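Cekik Hand-Held Gripper, Two-Finger, with Wide Lens

The Cekik is the gripper we get asked about more than anything else we carry, and we've finally had the time to write a proper page for it. It's a two-finger tool you hold in your hand, with a camera looking down over the fingers, and it's meant for people who want to record everyday jobs by hand and later have an arm do them with the same fingers. If you already own the older Mutow set, please read to the end before ordering, because the two don't share a mounting plate.

We kept one in the shop through March and used it side by side with the Mutow and with a Bagheri soft-tip pair that Rostam Nouri, who does most of our bench work, has been fond of for years. Folding towels, stacking cups, putting clothes on hangers, all the small household things that sound easy until you try them with two fingers and no wrist to speak of. Rostam did 584 runs over the month and wrote notes on nearly all of them, bless him.

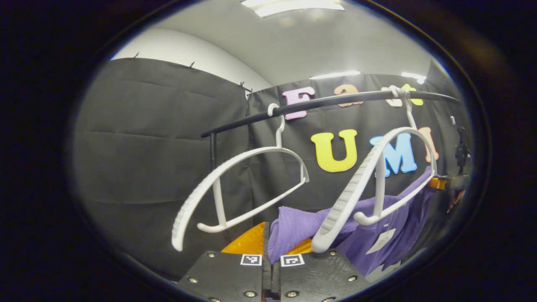
Clothing is where the three tools really parted ways for us. The Mutow is strong and quick, but it tends to grab a whole handful of cloth when you only wanted the top layer. The Bagheri tips are lovely on thin cotton and rather hopeless on anything heavy. With the Cekik we found we could take hold of a collar or a hem, shift our grip a little, and carry on without starting over — and after a long afternoon of that, you do notice the lighter handle!

The lens is very wide, and it takes some getting used to. Straight things look bent near the sides and the corners go dark. We'd still pick it over the narrower one, since you keep the fingers and a good bit of the room in view together, and that helped us a great deal when we were lining up recordings afterward.

What comes with it: the gripper body, one pair of fingers, a sheet of spare markers, a hex key and a soft case. The camera is sold separately. Weight without camera is 868 grams, and the fingers open to 62 mm. Spare finger pairs usually ship in a week or so, and we'll repair anything we sold for 30 months after purchase. If you use the Clillness controller, ask us for the adapter cable when you order (it's free, we just forget to put it in the box).

Last updated: 3 May 2020

Comments

Nevzat Erdem: Does the adapter cable work with the first Clillness controller or only the newer one? Mine has the round plug.

Rostam Nouri: Only the newer one, sorry Nevzat. Write to the shop and I'll see if I can make you up a round one.

handsfull: Switched from the Mutow and my thumb is much happier. Wish the case had room for the camera though.

We use cookies to remember your cart. By staying on this site you agree to their use.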